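小空间陈设与整理　第四讲
一张桌子，和它背后的那面墙
Clirklow 生活课堂　213教室　主讲：Wenceslao Gallegos

上课之前先说几件杂事

上一讲的作业我都看完了，大家画的平面图比我预想的认真得多，有几位连门往哪边开、暖气片凸出来多少都标上了，看得我很高兴。也有几位把床画得比房间还大，没关系，回去拿卷尺再量一遍，用铅笔改在原图上就好，不用重画。图纸请一直留着，从这一讲到结课，我们都会在同一张图上往里添东西，添到最后它会变得很乱，乱了也别舍不得，那张乱图就是你这学期的笔记。

有同学问能不能不画图，只拍照片。照片当然要拍，后面会专门讲怎么看，可是照片里的尺寸是会骗人的，镜头稍微广一点，直的墙就弯了，近处的东西胖出一大圈，远处的椅子小得像玩具。所以图归图，照片归照片，两样都交。

这一讲要带的东西：上次的平面图、卷尺、一支软铅笔、一卷美纹纸胶带。家里若有现成的眼镜盒、小相框、小托盘之类，随手带一两件来，课上摆着玩。忘了带也不要紧，柜子里有几样公用的，用完请放回原处，上回有一只小碟子跟着哪位同学回家了，它要是在你那里，下次悄悄带回来，我假装没看见。

一、为什么单独拿一张桌子来讲

前面三讲我们走得比较大，讲了动线，讲了光，讲了墙面颜色。很多同学听完说，道理懂了，回到家站在屋子中间还是不知道从哪里下手。我自己刚开始学的时候也是这样，捧着笔记本在客厅里转圈，转到晚饭时间，一样东西也没有动。后来带我的老师让我先别管客厅，只管一张桌子，从早到晚就看着那一张桌子，看它早上是什么样，中午是什么样，睡前又是什么样。我看了好几天，慢慢看出门道来了。

桌子有意思的地方在于它很小，小到一眼能看完，可是一间屋子里会出的毛病它全有。东西没有固定的位置，它有；线拖来拖去，它有；想摆点好看的又怕碍事，它也有。把一张桌子弄明白了，再去看一整面墙、一整间屋，心里就有底了。

这一讲只讲台面和它紧挨着的那一小块地方：桌面、桌后的墙、桌脚边的地面。抽屉和柜子留到下一讲，请先忍一忍，别急着把桌上的东西都扫进抽屉里。扫进抽屉是很痛快的，我也爱干，但那叫搬家，下一讲我们再来收拾搬过去的那一堆。

二、先看墙，再看桌

我习惯让大家先抬头看墙。桌子是可以挪的，墙挪不动，所以墙说了算。

白墙大家最熟，好处是什么都配，坏处是什么都显。白墙前面放一张白桌子，桌沿和墙面容易糊在一起，远看好像桌子没有边。这时候桌上有一两件深颜色的小东西，整张桌子就站住了。深色的相框、深色的笔筒、一只灰的盒子，都可以，别多。

砖墙是另外一种脾气。砖本身已经很热闹了，一块一块的颜色深浅不一，有偏橙的，有偏褐的，砖缝又是一道一道的横线，眼睛落上去就会顺着走。在砖墙前面再摆一堆花花绿绿的小玩意儿，两边抢着说话，谁都听不清。遇到砖墙，我一般建议桌面要安静，台面素一点，东西少一点，颜色往黑白灰上靠。想要一点活泼，就给一小点绿，放得低一些，别跟砖争高度。

还有一种情况，屋里只有一小段砖墙露着，两边接的都是白墙。这种墙很讨人喜欢，它像一幅已经挂好的大画。桌子靠近它的时候有两种摆法：一种是整张桌子贴在砖前面，让砖做背景；另一种是让桌角伸向砖墙，桌身还留在白墙这一边。第二种摆法坐着的人一抬眼就能看到砖，起身走动也宽裕，我个人更偏爱一些。你们可以在图上两种都画一画，用铅笔轻轻勾，不要急着定。

Hinojosa 工作室那边的朋友们喜欢把桌子斜着放，跟墙不平行，我头一次去的时候很不习惯，总想伸手把它推正。坐久了倒觉得好，斜放的桌子会在后面让出一个三角形的小空地，放一盆植物、一只矮箱子都刚好。斜放很挑房间，太窄的屋子请不要试，走路会撞到胯骨，我撞过，青了很久。

三、台面上的东西，怎样才算有位置

“有位置”这三个字，我们讲得很多了，可是每一期都有人问，到底怎样才算。我说一个土办法：你闭上眼睛，别人问你眼镜盒在哪里，你能伸手指出来，这就是有位置。指不出来，或者手在空中犹豫了一下，那就还没有。

台面上的东西我喜欢分成三种来看，你们记笔记的时候用自己的话记就行，不必照抄。

一种是用的。眼镜盒、耳机盒、笔、水杯、剪刀，一天里要拿起来放下去许多次。它们该在手边，也允许它们稍微歪一点。把用的东西摆得太整齐，反而会不敢用，我见过一位同学家的剪刀，摆得跟展品一样，拆快递的时候他用的是钥匙。

另一种是看的。小画、相框、一块好看的石头。看的东西要有面子，给它留出周围的空，别让杯子挤着它。相框平放在桌上也可以，许多人以为相框非立着或者挂着不可，平放有平放的好，低头就看见，像桌上铺着一小块图案，而且它不挡后面的墙。只是平放的相框不要压在常走手的地方，胳膊一来一回，迟早把它蹭到地上去。放在靠边的一侧，离桌沿留出一掌宽，就很稳妥。

还有一种，我叫它“路过的”。面包、刚拆的信、别人托你转交的钥匙。路过的东西不需要固定位置，需要的是一个晚上。晚上睡前它得离开桌子，吃掉也好，送走也好，放进该去的地方也好。桌子乱，多半乱在路过的东西赖着没走。

分不清某样东西属于哪一种的时候，先当它是路过的，看看晚上你把它拿到哪里去。拿到哪里，它的位置多半就在哪里。

四、椭圆的盒子、方的框、圆的孔

这一节讲形状，有点琐碎，我自己却很喜欢讲。

桌面通常是一个长方形，四条直边。上面放一件方的东西，方对方，稍微歪一点就看得特别清楚，眼睛会一直想去把它摆正。所以方框、方盒，要么老老实实和桌边平行，要么就斜得明明白白，让人知道是有意的。最难受的是差那么一点点，像一幅没挂平的画。

椭圆的、圆的东西就宽厚多了，怎么转都不别扭。一只灰色的椭圆小盒子，放在桌子中间也好，偏一点也好，都不招人烦。用的东西我常常建议挑圆的、椭圆的，天天拿起放下，每次落下去的角度都不一样，圆东西不计较。看的东西可以方，反正一天动不了几次。Rarna 那本小册子里有几页专门画这个，方的圆的配来配去，课后可以到公用书架上翻，别折角。

很多桌子台面上还有一个圆孔，带一圈金属边，是给线走的。大家往往当它不存在，要么用杯垫盖住，要么任由它空着，线照样从桌沿往下耷拉。其实有了这个孔，桌上的插电东西就应该围着它来安排。台灯、充电的东西，先站到孔的旁边去，线一低头就进去了。金属圈本身也是个圆，擦亮了还挺好看，算是白送的一件装饰。

我们来看一张白桌子，旁边就是一段红褐色的砖墙。桌面上有一只平放的黑框，靠桌角的那一侧有走线的圆孔，红箱子站在砖墙脚下，上头是一小盆绿。请各位先安静看一会儿，对照自己的平面图，把“用的”“看的”“路过的”三种各找一找，想到什么就写在页边。
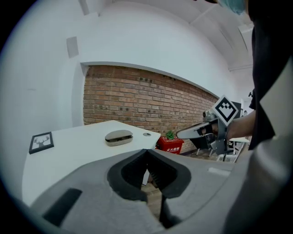
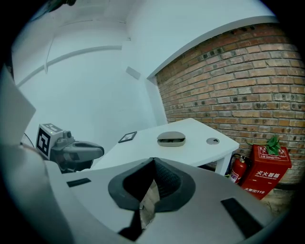
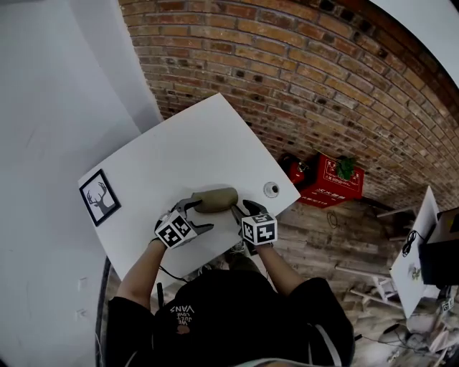
五、低处的一点绿，和一块红

讲完台面往下走，讲地面。桌脚边的地面最容易变成第二张桌子，包放一下，袋子靠一下，过几天就长在那里了。我的规矩是地面上只许有两类东西：有脚的，比如椅子；和必须在那里的，比如灭火器。其余的，请它们起来。

灭火器这件事我要啰嗦几句。做陈设的人常常嫌它红，想办法藏，塞到柜子后面，拿布罩起来，拿大花盆挡住。请千万不要。红就让它红，它本来就该一眼被看见。况且那种红放在砖墙前面一点都不难看，跟砖的褐色、橙色是一家子，只是嗓门大一些。放在白墙前面它就是屋里最亮的颜色，那么别处就不要再用红了，让它一个人红着，看惯了也很精神。

在消防箱顶上放一小盆绿植，很多店铺和办公室都这么摆，红配绿，看着喜气，也软和。好看归好看，课上我要把话讲全：箱子的盖或门怎么开，先弄清楚；要是往上掀的，上头就别压东西。侧面或前面开的，也只放轻的、一只手能拿走的。浇水的时候把盆端走再浇，别让水顺着箱子往里渗。灭火器平时应当立着，在箱里或者在架上，取放之后记得归位。家里的灭火器压力表，请顺便看一眼，指针在不在绿区，看完再回来读下一段，我等你。

植物挑什么品种，下半期有一讲专门讲，今天只说大小。矮墙脚的植物不要比桌面高，叶子不要伸到椅子拉出来的路上。每次拉椅子都要扫到叶子，叶子不高兴，人也会不知不觉少坐那把椅子。

六、线

我知道你们在等这一节，每一期都有人一来就问线怎么办。

先安慰一句，线是收不干净的，能收到心里不烦就可以了。我家里也有一团，在沙发后面，我跟它相处得还不错。

收线从长度开始。卷尺拿出来，从插座量到东西，沿着线真正要走的路去量，拐弯也要量进去，然后再看手里的线长出多少。长出一小截没关系，松松绕两圈，用布带扎一下。长出很多的，考虑换一根短的，比什么收纳盒都管用。扎线的时候别勒得太紧，也别把线折出死弯，绕成圆圈，圈大一点，它舒服你也舒服。

绕好的线放哪里，也有讲究。直接堆在地板上的线圈，脚会勾到，扫地的时候也碍事，灰还特别爱往里钻。能挂在桌子下面最好，桌板背面粘一个小钩子，线圈往上一挂，蹲下来才看得见。没法粘钩子的，用一只浅盒子贴着墙脚放。盒子的颜色跟着地板走，深地板用深的，木色地板用木色或者灰褐色的。

从桌沿上拖下来的线要特别当心。手臂一抬，线一带，桌上的东西就跟着走了。需要临时接线的活儿，干的时候线拖着没法避免，那就在桌沿上贴一小段美纹纸胶带，把线轻轻固定一下，干完撕掉，不留印子。今天让大家带胶带，有一半就是为了这个。

Clostesen 那间铺子的老板教过我一个小窍门，我很服气：每根线的两头都缠上同一种颜色的纸胶带，插座那一头和电器那一头一样，拔的时候就不会拔错。我回家照做了，缠了一个下午，从此再也没有把路由器当成台灯拔掉过。

七、桌子和椅子之间、桌子和墙之间

这一节有数字，请把图拿出来。

桌前拉椅子的地方，我们课上统一按大约60厘米来画。这是给一个人坐下、起来用的，如果椅子后面还有人要走过去，就得再往外放，放多少看你家里人的身材和脾气，自己站进去试一试，比查表准。用美纹纸胶带在地上贴出来，坐一坐，转个身，假装手里端着汤，走一遍。

桌子和墙之间要不要留缝，这件事问的人也多。贴紧了干净，东西不会从后面掉下去；留一点缝，线好走，桌子也不会蹭墙。砖墙表面粗，桌边直接顶上去，时间长了两边都伤，我倾向于留一指宽。白墙可以贴得近一些，在桌子背后粘几粒毛毡垫，墙就不会磕出印来。

配椅子的时候，白桌配黑椅最省心，金属脚的椅子看着轻，适合小屋子。一间屋子里若有大小两张白桌，别急着并在一起，小的那张可以放到远一点的地方，专门接路过的东西，大桌子就清静了。我有一位老学员在门口放了一张极小的桌子，进门的信件和水果全落在那里，她说书房从此像别人家的。

地板是木头的，尤其是颜色深深浅浅、看着有年头的那种，桌脚下面也要垫。垫子买最普通的就行，剪成比桌脚小一圈，从外面看不出来。过一阵子掀起来看看，沾满了灰就换掉。

八、怎样看照片

前头说过照片会骗人，这里讲讲怎样让它少骗一点。

拍自己家的桌子，请至少拍三个高度。一个是站着，从斜前方看过去，能看到桌子跟墙、跟地面的关系，这是客人眼里的桌子。一个是坐着，低头往下看，这是你自己天天面对的桌子。还有一个是蹲下去，镜头跟桌面差不多平，看得到桌沿底下挂着什么，也看得到台面上哪件东西冒得太高。多数人只拍第一种，所以家里永远是客人看着顺眼，自己用着别扭。

镜头广的话，靠边的墙线会弯，平的天花板像个穹顶，桌子也像在往前冲。看这种照片不要判断直不直、正不正，看先后就好：谁在前，谁在后，谁挡着谁，谁跟谁挨着。要判断距离，老老实实去量。

拍之前不要收拾。这一条每期都说，每期都有人忍不住，我从照片里一看就知道，桌面亮得能照人，抹布的水痕还在呢。作业里的照片请拍下午四五点钟的样子，那时候桌子已经用了大半天，最诚实。

看别人的照片也有个顺序，我自己是这样看的，先看最大的那块颜色，通常是墙；再看最亮的那块，常常是桌面；然后找最跳的那个小颜色，问一句它为什么跳，跳得好不好。最后才去看一件一件的东西。一上来就盯着东西看，很容易光顾着喜欢或者不喜欢那件东西，把整张桌子忘了。

九、课堂练习

2人一组，跟旁边的同学搭就好，落单的来找我。每组领一张桌子，桌上会有几样公用的小东西，自己带来的也可以放上去。

第一步，谁也别动手，两个人各看各的，在纸上写下桌上每样东西是用的、看的，还是路过的。写完交换，看看哪几样写得不一样。写得不一样的最有意思，请聊一聊。上一期有一组为了一只胡桃夹子争了很久，一位说是用的，一位说是看的，最后问了主人，主人说那是镇纸。

第二步，把路过的全部请下桌，放到旁边的椅子上。

第三步，看的东西只留一件。舍不得也只留一件，别的可以轮流上，家里也一样，隔一阵子换一换，旧东西都会变新鲜。留下的这一件先放到桌子左边试，再放到右边试，坐着看，站着看，两个人意见不一致就以坐着的那位为准。

第四步，用的东西放回来。一个人坐下，闭眼，伸手，另一个人把眼镜盒放到他手最自然落下去的地方。换人再来一次，你们会发现两个人的位置差得挺远，这就是为什么一家人共用一张桌子总是吵嘴。

第五步，处理线。有圆孔的桌子一定要用上圆孔。

第六步，退到门口看一眼，再走回来坐下看一眼，各写一句话。

做完先别拆，我们全班绕着教室走一圈，每张桌子前面停一会儿。走的时候请多看少评，想评就评好的地方，不好的地方桌子的主人自己心里都清楚。

十、常被问到的

问得多的几个问题，我写在这里，省得每期课间都有人排队，水都喝不上一口。

桌子太小，用的东西都放不下怎么办？先数一数是不是真的都在用。台历、旧票据、没水的笔，请它们走。真的放不下，再考虑往墙上发展，一块小搁板就能解决不少。砖墙上打孔要找懂行的人来，打在砖上还是打在缝上，各家师傅说法不同，听你请的那一位的。

家里人总往桌上放东西，说也没用，怎么办？给他一个可以放的地方。一只浅托盘，放在桌子一角，说好了这里随便堆。堆满了他自己会看见的。看不见的话，你把托盘端到他枕头边上去。

白桌面脏得快，要不要铺桌布？看你怎么用。做手工的时候铺一块垫子，吃东西的时候铺一张餐垫，平时就露着。整张铺上桌布以后，走线的孔就盖住了，桌沿也看不清，这张桌子等于换了一张。真喜欢桌布的，就铺着，我母亲铺了一辈子，很好看。

白桌面上的印子怎么去？先用拧得很干的湿布擦，再用一点点中性洗洁精，还不行就停手，来问我，把桌面是什么材料一起告诉我。别上钢丝球，也别拿磨砂的东西去蹭。

黑白的小画会不会太冷清？放在白桌上、砖墙边，不会的，砖已经把暖的那一份给了。要是屋子里四面都是白墙，那可以换一张带点土黄或者浅棕的，或者画不换，旁边放一件木头的小东西陪着它。动物的图案我很喜欢，鹿啊鸟啊，线条清楚，远看也认得出来，孩子进门先去找它。

灯放哪边？写字的话，放在不写字的那只手那边。看电脑的话，别让灯照着屏幕。其余的，开了灯坐下，觉得晃眼就挪。

十一、作业

选家里的一张桌子，餐桌、书桌、茶几都行，缝纫机的台板也行。

请在平面图上补画这张桌子，连同椅子拉出来的那一块，连同桌后的墙是什么墙。墙上有开关面板、插座、挂钩，都标出来，写上离地多高。

照片交两组，一组是整理之前，一组是整理之后，每组三个高度。整理之后的那组，请过几天再拍，不要刚收拾完就拍，我想看的是你用过几天以后它还剩下多少。

再写一小段话，写写桌上那件“看的”东西，是什么，从哪里来的，为什么是它留下来。长短随意，有人写过一整页，有人只写了一行，都很好。上一期有位先生写他的那只空墨水瓶，我读了好几遍，还念给家里人听。

这份作业真正动手的时间大概不长，一个晚上足够了，请不要熬夜。纸质的交到213教室门口的文件盒里，照片打印在普通纸上就可以，不必洗出来。

十二、下一讲预告和零碎提醒

下一讲讲抽屉。请提前选好一个抽屉，最不想让人看见的那一个，不要提前清理，把它里面的东西原样倒进一个袋子里，连袋子一起带来。太重的可以只带一半。有隐私的请自己先挑出来，我们会全部倒在桌上的。

抽屉那一讲时间会长一些，要整整2小时，中间休息一次，茶水我来准备，点心欢迎自带，带了请放在门边的小桌上，不要放在练习的桌子上，免得被写成“路过的”，被同组的人请下去吃掉。

用剩的美纹纸胶带可以放回公用柜，撕下来的团成小球扔进纸篓。椅子请推回桌子下面。窗边那两盆绿萝今天已经浇过了，别再浇了，上次一个上午被四个人浇过，盆底都能养鱼。

平面图没有带来的同学，课后来我这里领一张空白的方格纸，回去补上，下次一起交。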